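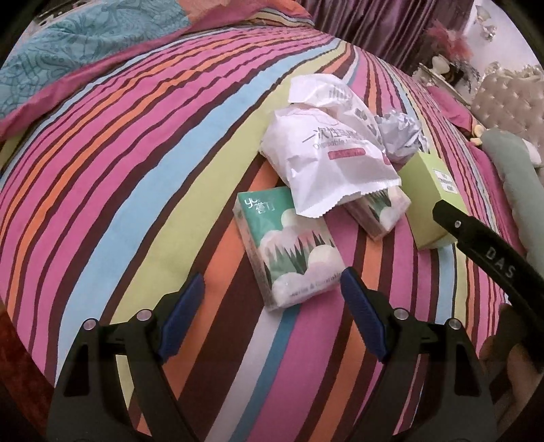 stikdale_r
Packing question for anyone who keeps a fixed kit list. I travel for work twice a month with one cabin bag and I am trying to get the small consumables under control. Everything gets laid out on the bed before it goes in, and the loose stuff is always what slows me down: two pocket tissue packs, the paper bag marked "Disposable", a crumpled plastic bag, a green cardboard box. None of it weighs anything. All of it takes up room out of proportion to its use. The bag is a Travico cabin size and the weight limit is not the problem, volume is. How do you group items like these?

Posted Monday
Replies: 7

Grultthorpe
Take everything out of its retail box. A rectangular box holds its shape whether it is full or half empty, and a soft bag packs around it badly. Flatten the box, recycle it, move the contents to a zip pouch. I use 60 g as the cutoff: anything lighter goes in one shared pouch, anything heavier gets its own place in the bag.

lo_and_behold
Disagree on the box. If the contents can be crushed, the box is doing a job. Cut the pouch idea down to things that are already soft. Tissues can go in an outer pocket, one pack only. The second pack is a spare and spares belong in checked luggage or at the hotel shop.

stikdale_r
No checked luggage. The second pack stays, I had a cold for most of February and went through one pack per flight.

Shuk-fan Tsao
Two packs laid flat on top of each other are still thinner than a paperback. I would leave them alone and look at the bags. A paper bag that has been bunched at the top traps air and springs back when you press it. Open it, put the contents at the bottom, fold the top over twice and press from the closed end. Same with the plastic one – either roll it tight with a rubber band or leave it out.

Grultthorpe
Or use one 2000 ml dry bag for the lot and squeeze the air out. Mine has a roll top and weighs 197 g with everything in it.

lo_and_behold
A dry bag in a cabin bag is a solution for a canoe. It also means you dig through everything to find a tissue at the gate.

Shuk-fan Tsao
Agreed on the tissues, they should not be inside anything. For the rest it works if you never need it in transit. Does the OP need any of it in transit?

stikdale_r
Tissues yes. Disposables no, those are for the room. The plastic bag is for laundry on the way back, so it can go at the very bottom.

Grultthorpe
Then it is settled. Tissues in the outer pocket, laundry bag flat under the shoes, disposables and box contents in a pouch or dry bag along the spine of the case.

lo_and_behold
Box stays a box if it's fragile. I will keep saying it.

stikdale_r
Tried it tonight. Laundry bag folded to the size of a playing card, tissues outside, paper bag folded over twice as suggested. I kept the box and put socks on both sides of it. The bag closes without kneeling on it – train is at 1325 tomorrow so I am leaving it packed. Will try the dry bag on the next trip if someone can tell me whether the roll top ones leak air over a few hours. My last one did.

Grultthorpe
They do if you only roll once. Three turns, then clip.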